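Notebook, Preldale kitchen lab
2022-03-12
Entry by Adjoa Antwi. In today: me, Senyo, Dela (afternoon only).

Carried on with the meal plan trials for the July intake. Left over from last time: the breakfast oats setting too stiff, and the two scales disagreeing.

Scales first. The Goltis and the old Harasym were reading differently on the same tub of cooked rice. Put fresh batteries in the Harasym and levelled the feet on the Goltis. They now agree up to a full mixing bowl. Above that the Harasym still drifts, so use the Goltis for batch weights and keep the Harasym for single portions. Senyo has put tape on both lids saying which is which.

Oats. Made the overnight batch again with more milk and the same amount of yoghurt. Better. Spoon goes in without a fight. Dela thought it was too sour, Senyo and I didn't mind it. Grated apple stirred in on the morning helps, but it browns by lunch, so it can't be packed the day before. Try stewed apple next and write the weight of the cooked fruit on the sheet, not the raw.

Lunch box, lentil and roast carrot. Whole batch came out at 2768 g cooked on the first go and 2748 g on the second, same tray, same oven, same time. Close enough for us. Divided by portions on the plan sheet it works for the smaller lunch. The larger lunch needs bread or potato with it. Cecilia wants potato as people on the last intake got bored of the bread by the second week. Fine by me, but potatoes need to be weighed after boiling and the draft sheet says before. Changed it in pencil on the wall copy. Somebody needs to change it in the file too. 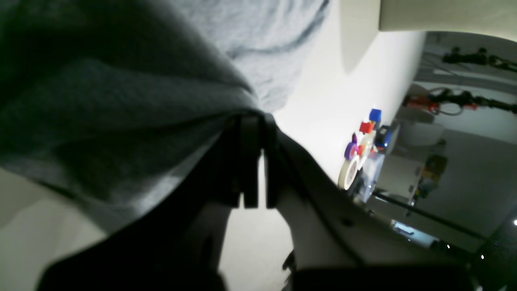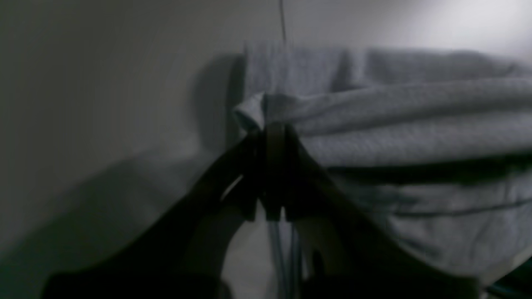

Grey cloth and gripper, close up.

Totals for the middle plan. Added up the day by hand and got a different answer from the spreadsheet. Went through it with Senyo. The snack row was being counted twice, once under afternoon and once in the daily line. With that taken out, breakfast and lunch together come to 1067 kcal, and that matches my paper sum. Every middle plan sheet printed before today is wrong and should go in the recycling. The small and large plans use a different tab and look all right, but I have only checked the small one properly.

Dinner trials. Only did the fish pie. Topping with half swede and half potato went watery at the edges. Steam the swede next time and let it stand in the colander before mashing. Flavour good. Dela said more pepper and I have put that down as optional, as we had complaints about pepper on the bean stew.

Food diaries. Ewurabena sent over the pages from the pilot group. 3 of them have no drinks written down at all. I doubt those people drank nothing but water, more likely the box is too easy to miss at the bottom of the page. Suggest moving drinks up beside each meal. Have asked her what she thinks before I touch the layout. The Carkach diary app would get round it but most of the group asked for paper, so paper it is for now.

Also from her notes: two people found the evening snack too late for them and moved it to before dinner. No harm in that. Put a line on the plan saying the snack can go anywhere in the day.

Training side. Senyo has redone the walking and band exercises so the first fortnight has rest days between the band sessions. The old version had them back to back and the pilot group came in with sore shoulders. He still has to write out the seated version. Cecilia will read both before they go to print.

To do
- Stewed apple in oats, weigh cooked (me)
- Potato weights, cooked, into the file (Senyo)
- Check large plan tab line by line (me)
- Swede again, steamed (Dela)
- Seated band exercises (Senyo)
- Ring Ewurabena about the drinks box
- Order more lids for the smaller lunch tubs, we are down to the cracked ones

Fridge: second lentil batch is on the middle shelf, labelled. Eat it or freeze it by tomorrow night. The fish pie is gone.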